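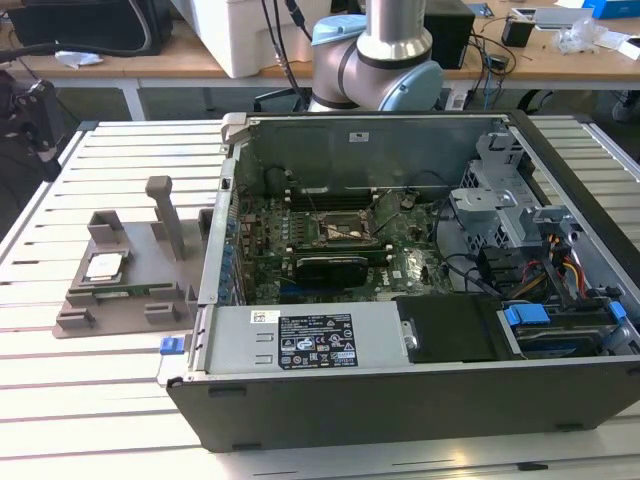

The Second Bench

Roxana Ospina had been fixing computers at Kandasamy for long enough to distrust anything that came with a slide show. The slide show for the arm had 46 slides. She had stayed awake for 12 of them.

"It seats the processor," said Prakash, who had sold the owner on it. "Then the memory. You just leave the parts in the tray."

"Who puts the parts in the tray?"

"You do."

"And who takes the side off the case?"

"Well, you do that too."

She pulled up a stool. The tower was on its side with the socket bare, the chip and the memory stick waiting in their gray pockets. She could have had both in by now and been on to the next one, with the radio on.

Prakash typed something. The arm woke with a small whine, came down over the tray and stopped.

"It's thinking," he said.

"About what?"

He didn't answer. The arm moved a little to the left, then a little back, like a man looking for his glasses on a nightstand. Then it closed on the chip and lifted it, level and slow, and Roxana found she was holding her breath. She was annoyed about that.

It carried the chip to the socket and hung there.

"The lever's down a hair," she said. "It won't go."

"It can see the lever."

"Can it see that it's down?"

They waited. Out front the bell on the door rang and Manikandan told somebody their laptop would be ready Monday, a thing he told everybody. The arm went up, turned, and set the chip back in its pocket as neatly as it had taken it out. A line of red text came up on Prakash's screen.

"That's good," he said. "It knew to stop. Last year's would have crushed the pins."

"So last year you'd have sold us one that crushes pins."

He laughed, but only for a second. The owner wanted 500 machines refurbished by February, and Prakash had told him the arm would do nights.

Roxana reached in and raised the lever with one finger.

"Run it again," she said, and went to put the coffee on.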